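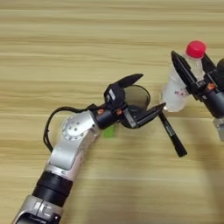

Flanum Table Top, light wood
Article number 1081
Maker: Grenport

The Flanum is a wooden table top for people who already have legs or a frame and need a good surface to put on it. It is used as a dining table, as a desk and as a work table in small workshops. The color is pale, between beige and cream, and the grain runs in long quiet stripes in the length of the top. Every top has its own pattern. Some have darker streaks, some are more even, and we can not select this for each order. If you have a strong wish, please write it in the comment field and we will look what is in stock.

Sizes

The depth is always 800 mm. The length is cut to your order. Please measure the frame and not the old table top, as many old tops stick out on the sides more than one expects. The top should extend past the frame by the same amount on both short sides.

Surface

The top is delivered with 2 layers of matte hard wax oil. It feels dry and smooth, and it does not shine under a lamp. The underside receives the same oil, so that the wood takes up moisture evenly from both sides. You can also order the top untreated, but then it must be oiled in the first days after delivery and it should stay in its packing until you are ready to do this.

The edges are lightly rounded by hand. A straight, sharp edge is possible on request, and in this case we advise you to sand it once more after oiling.

Mounting

Screws are not included. They depend on your frame, and we have seen too many different frames to guess. The holes in the frame should be slotted in the direction of the depth, because wood becomes a little wider in a humid summer and goes back in winter. Drill first, with a piece of tape on the drill bit to mark how deep you may go. If you have the Dastow frame from our own program, the holes are in the right places and the screws come in the bag with the frame.

Daily care

Wipe with a damp cloth and dry afterwards. Put a mat under hot pans. Glasses and cups can stand directly on the oiled surface, but spilled red wine, coffee and beet juice should be wiped away soon. Do not use scouring powder. For small scratches, sand along the grain with fine paper, remove the dust and put a thin layer of oil on the place. After one night it is ready for use.

In a new top the color will become warmer by daylight. When you always have a tray or a computer on the same spot, move it from time to time during the first months.

Delivery

The top is packed flat, in cardboard with protected corners. Please receive it with two persons. Orders that arrive in August are produced in September, as the workshop is closed for the summer holiday. Collection in Grenport's showroom is possible by appointment.

Guarantee: 5 years on warping and open joints, for use indoors.

Questions about a special length or a cut-out for cables are answered by Geert Lambrechts. Please send a simple drawing with the measures in millimeters.

Matching items: Dastow frame, Fülöp bench, hard wax oil matte

Page last changed: June 23, 2022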